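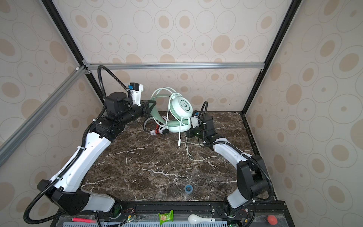

Robots that tidy up - what kids saw at the Trindton open day

A robot arm is a bit like your own arm, only it bends in places yours can't. It has joints, and every joint has a motor inside. At the open day in Trindton there were two of them working as a pair, a left one and a right one, both bolted down at the front of a table. White arms, black cables looping over the top. The job was headphones. Mint green and white ones, propped up near the back of the table, with a white cable trailing off across the marble. Sounds easy! Try it with chopsticks and your eyes half shut. That's closer to what the robot has to deal with.

So why headphones?

Because they are awkward. A block is easy - flat sides, doesn't bend, stays put. Headphones have soft bits and hard bits, and the two cups can swing about. And the cable! A cable never lies the same way twice. Robots find floppy things really hard. Socks too. Shoelaces are the worst.

What's a gripper?

The robot's hand. Most have no fingers like yours, just two parts that squeeze together. Squeeze too hard and something cracks. Too soft and it drops on the floor. People do this without thinking, you learned it as a baby by dropping 300 spoons off your high chair.

How does it see?

With cameras. Some robots have one up high looking down, and some have one near the hand too, so it gets a close up view. The camera sends pictures to a computer, lots every second, and the computer works out where to move next. Then it looks again. Move, look, move, look - that's pretty much all day for a robot.

How does it learn?

By being shown. A person moves the arms through the job, and the computer remembers. Then they do it again with the headphones turned a little. And again. The team from Oddsson who ran the demo said they had done 4,000 practice goes before the open day. Four thousand! They were a bit tired of headphones.

Does it ever get it wrong?

Yes, loads. Robots miss. They grab air, they pull the cable insted of the thing on the end of it. When that happens the people write down what went wrong and try again. Mistakes are useful, they show the computer what not to do.

Stuff visitors asked

Is it strong? Not very. Arms like these are for light things. The big ones in car factories are a different story, those stay behind a fence.

Does it get bored? No. It doesn't feel anything. Turn it off for 90 days and it won't miss you.

Can it do my homework? It can hold a pencil, maybe. The answers are your problem.

What if it goes wrong and won't stop? Robots in workshops have a stop button, usually big and red. Press it and the arms quit moving. Grown ups only unless somebody says so!!

Try it at home

You need a pair of oven gloves, a sock and a friend. Put the gloves on. Now fold the sock. Hard? Next, close your eyes and have your friend tell you where to move - left a bit, up, stop, no, other left. Your friend is the camera and the computer. You are the arm. Time yourselves. Our best was 31 seconds and it was not a good fold.

Next one

The Stultby open day is in May, at the Letemier hall. Same arms, new jobs, maybe socks. Free to get in, bring a grown up. Wear shoes that that cover your toes please.

Posted 22 February 2025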